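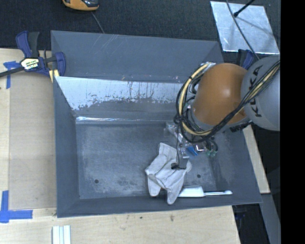
A crumpled work glove at the bottom of a scuffed grey bin.

I keep a drawer for stories I've given up on. It's the bottom one, the one that sticks, and last winter I finally emptied it on to the bed and had a proper read. Most of it was as bad as I remembered. But there was one, a ghost story set in a bus depot, that I'd abandoned at 3124 words after a workshop in December, and I sat there thinking, hang on, I like this! Why did I stop?

I stopped because eleven people told me to cut the aunt. That's the trouble I want to have a grumble about. I've been going to writing groups on and off for years (the one above the chip shop, the one in Pimville when I was staying with my cousin, the online one where Géza Tóth's cat walked across every meeting) and I love them, I do. I've made good friends there. But I think we hand our stories over far too early, and I think it does them harm.

A first draft is a soft thing. You don't know what it's about yet. I certainly don't. I had the aunt in the depot because she turned up on page 2 with a flask and started complaining about the timetable, and I had no idea what she was for. So when the group asked me what she was for, I couldn't say, and out she went, and the story went with her. Reading it again I could see she was the one who was dead. It was all there, she never once gets on a bus! I just hadn't got to it.

Annelies Plattner, who ran that group and ran it well, disagrees with me completely. We've had this out over a lot of tea. Her view is that if a reader is confused, the reader is right, and you'd better hear it before you've written another hundred pages. Fair enough, if you're the sort of writer who plans. She is. She has cards. I think for people like her an early reading is a kindness, because the whole building is already in her head and she only wants to know if the stairs work. For the rest of us it's somebody walking in while you're still deciding whether it's a house.

And groups do like a fix. Give a roomful of friendly people 500 words and a biro each and they'll fix it, they can't help it. I've done it myself. I once told Rawan Awad to lose a whole chapter about a man mending a radio, very sure of myself I was, and luckily she took no notice. It's the best thing in the book. I've apologised since and she says she doesn't remember me saying it, which stung a bit more than if she had.

So these days I've got a rule, and I'd recommend trying it. I don't show anybody anything until I've got to the end and left it alone for 46 days. Why 46? It's how long I happened to be away the first time, and it worked, so I've stuck to it. After that I'll show it to one person. Usually that's Selamawit Beyene, who reads slowly and mostly tells me where she got bored.

The aunt is back in, by the way. She's got a bigger flask. I'm halfway through the second draft and you can't see it yet.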